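Quintela dish handling – progress report to Drindberg
Last updated 19/01/2025
2 min read
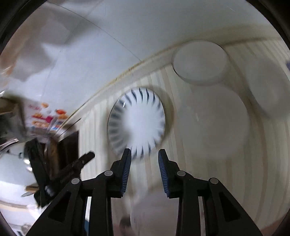 Teaching by hand has gone better than we hoped this quarter! Afonso Veloso and I have moved all our recording out of the lab and into home kitchens, and we now have 41 of them signed up, one past the 40 we promised you in October. Every demonstration is done with the hand-held gripper, so the person simply does the chore and the tool records how. Plates in a rack are our favourite task so far. One with blue strokes around its rim is easy to tell from the plain white ones behind it, and the gap between the two blue pads has to line up with the edge before the fingers close. People get the feel of that very quickly.

Fast wrist movement is still our main headache. It blurs the plate just when we most want a sharp view, so we now ask people to slow down on the approach – a small change, and the new recordings are much easier to work with. Glossy surfaces near the sink are the other thing we're watching.

Pralleo has delivered the spare finger pads, and the Keleck software now sorts a session in 30 minutes (it used to eat up a whole afternoon). Next we'll start on bowls and cups, then train the arm on the full set. We'd like to keep the second gripper for that stage, and Afonso will send the revised budget separately.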